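Search this site
Enter keywords Go

About us

Natton is a small workshop in Holtbridge. We make trays, blocks and marker panels for people who study how objects are put together. Elsie Sedgwick and Rawan Rawashdeh started the company with 2 tables and one order, from a teacher in Plerkau who needed a tray that stays the same size every time.
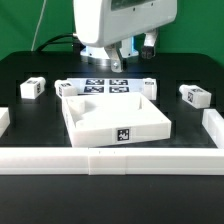
Our best known product is the Rudd set. It was first sold in January, and until now we have delivered 269 of them. The customer receives an open tray, a set of small blocks and a panel to stand behind. We keep everything white, so the square printed markers are easy to find, also the one in the center of the tray's front wall. The panel has its four markers in two rows of two. Rawan draws all the parts herself and she is very strict about the walls of the tray, which must be straight.

The blocks take more of our time than the tray. Each one is checked by hand before it goes into the box, and if the marker is not printed sharp, we do it again. Elsie keeps a drawer with the bad ones and shows it to every new colleague on the first day.

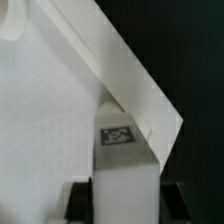
We also sell single blocks, for customers who lost one or who want to try before they buy the full set. Please write which edition you have, as the old blocks are a little smaller and do not fit the new tray. Orders for schools are packed in Plerkau, where we rent a storage room with space for 2,000 boxes.

Visitors are welcome in the workshop, but please write to us before you come.

Contact | © Natton, Holtbridge | Back to top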